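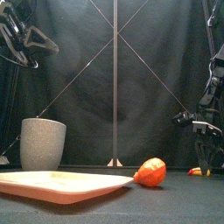

Chapter 7
Comparing Grippers on a Two-Arm Station

Learning goals
After completing this chapter, the student should be able to plan a fair comparison between two grippers, choose test objects that separate one design from another, and report results in a form that another laboratory can repeat.

7.1 Why comparisons go wrong

A gripper is seldom tested alone. It is tested together with an arm, a controller, a camera and a person who has grown used to all of them. When a team reports that one set of fingers outperforms another, the difference may lie in the fingers, or it may lie in a camera mount that was moved between sessions. The first task of the experimenter is to decide which parts of the station will be held fixed.

The Bimham trials, carried out under Saodah Pillai, are used throughout this chapter. Two finger designs, the Trelix and the Ruppert, were each fitted in turn to the same arm. Each design was given 220 attempts with the same objects and starting positions. Only the fingers and their mounting plates were changed.

7.2 Choosing the objects

Test objects should differ in ways that matter to the hand. A tapered cup invites a grasp at the rim or around the body. A smooth, rounded piece of toy fruit may roll when touched off center. A shallow tray offers little height to hold and is best approached at its raised edge. Objects of this kind are cheap and easy to replace, and they reveal weaknesses that a set of machined blocks would hide.

Surface and background also belong to the test. A dark cloth on the table reduces glare for the cameras, but it changes how far an object slides when pushed. The covering should be named in the report — and kept the same for every gripper under study.

7.3 What counts as a success

Ingeborg Kramer and Joscha Pfeiffer, who scored the Bimham trials separately, disagreed at first on 55 attempts. Most of these were lifts in which the object turned in the fingers but did not fall. The scoring rule was then rewritten to state the height of the lift, the length of the hold and the amount of turning allowed. Section 7.4 gives the revised rule in full and applies it to the cup.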